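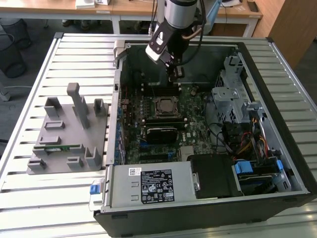

Fouad Khoury reckons the big old towers are the best ones to learn on, and that anyone who starts with a laptop will give up by lunchtime. Everything sits out where you can get at it, he wrote, and when you drop a screw you've at least got a chance of hearing where it went.

We couldn't agree more! Welcome to the Namow teardown gallery, where we get to show off the insides of desktop computers that have finished their working lives. The Harju collection brought in over 190 machines this year, and every time a side panel comes off there's something to enjoy – a tidy bit of cable routing, a stamped metal bracket someone clearly sweated over, a circuit board in that lovely deep green.

The tower at the top of the page is on its side with the panel off, which is how we like to start. The graphics card is still in its slot, the power supply still has its rating label, and there's a proper tangle of red, yellow and black wires near the drive cage. Plenty in there to keep a person happy until tea.

Next up is the part everyone wants a closer look at, the processor socket. With the clamp up you get a good view of the heat spreader and all that old brownish thermal paste, heaviest along one edge. Click through if you love a coin-cell battery too, there's a beauty on this board.

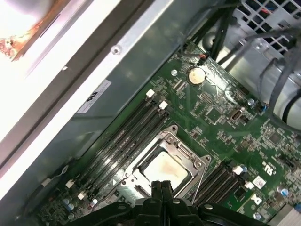

Clamp up, old paste and empty memory slots.

More memory slots now, and these show off their gold contacts as fine little stripes. Have a squiz at the printing on the board just under the lowest one as well: DIMMB_CPU1. We're very fond of board lettering and could happily do a whole gallery of it. The paste on this processor has come up a pale, yellowish colour.

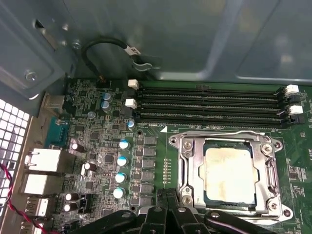

What do you use to clean off old thermal paste?
Isopropyl alcohol and a lint-free cloth, with a fresh bit of cloth for each wipe. Give it a few minutes to dry before you put anything back on top.

The Braris boards go up on Sunday, filed under tray 2941.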